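Running bond

Running bond, also called stretcher bond, is a pattern for laying bricks, blocks or tiles in which the joints of each course are offset from those of the course beneath. In the standard form the offset is one half of the unit length, so that every vertical joint falls over the middle of the unit below. It is the usual pattern for walls one brick thick and is widely copied in wall and floor tile.

Terminology

A brick laid with its long, narrow side exposed is a stretcher. A brick laid with its short end exposed is a header. A wall in running bond shows stretchers only, except at corners and openings, where cut units or exposed ends complete the course. A horizontal row is a course, the horizontal joint between two courses is a bed joint, and the vertical joint between neighboring units is a head joint. In tile work the same joints are filled with grout and are seldom named separately.

Structural use

In load-bearing masonry the overlap between courses spreads a vertical load sideways as it passes down the wall. It also prevents a continuous vertical line of mortar, along which a crack could open. A larger overlap gives better resistance to bending along the length of the wall.

Running bond does not tie one layer of brick to another, as it has no headers passing through the wall. Where it is used as an outer layer, metal ties connect it to the backing. Walls more than one brick thick were traditionally laid in English or Flemish bond, both of which include headers. The spread of cavity walls and brick veneer removed much of the need for these patterns.

Use in tile

Tile is held by adhesive, and the overlap has little structural effect. The pattern is chosen for appearance and for its tolerance of small differences in tile size, as head joints need to line up only in every second course.

Long tiles present a difficulty. Many are slightly bowed from firing, with the center higher than the ends. A half offset places the high center of one tile beside the low ends of two others, and the difference in height - known as lippage - may be visible under light falling along the wall. An offset of one third reduces the effect.

Setting out

The length of each course is measured before any unit is fixed, and the starting point is moved if the layout would leave a narrow piece at either end. Around a window the layout is normally centered on the opening, so that cuts at the two sides match. Full units above the opening are then aligned with those below it.

The Privwood housing estate in Rusu is a documented case of the pattern applied at scale. The architect Gizella Csizmadia specified a half offset for the outer walls and a one-third offset for the tiled stairwells. A later survey by Ainhoa Montes recorded 78 stairwell walls, of which four had been retiled in stack bond during repairs.

Variants

Third bond uses an offset of one third of the unit length. If each course steps in the same direction, the joints form a diagonal line across the wall; if the direction alternates, the joints return to the same position in every second course. Raking stretcher bond uses an offset of one quarter or one third and is common where long, thin bricks are used. Vertical running bond turns the whole pattern through a right angle. 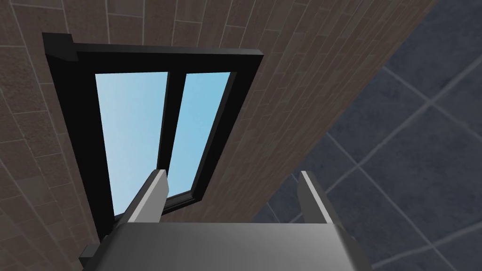 Related patterns

Stack bond has no offset, and its head joints form unbroken vertical lines. It requires reinforcement when used in structural masonry. Herringbone and basket weave are used mainly in paving.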